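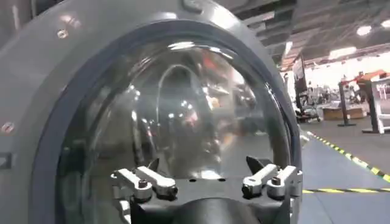
My landlord raised the rent by 45 dollars in February and called it an improvement fee. The improvement was a new lobby door that closes slower than the old one. I've come to distrust the word. Companies improve a thing by sealing it up, and then a clear dome so shiny it mostly shows you the ceiling lights passes for progress, with two small screws left on the shell for the hopeful. My neighbor Bence Fodor still has his old toaster. It has one lever. He has offered to leave it to me, and I have accepted in writing.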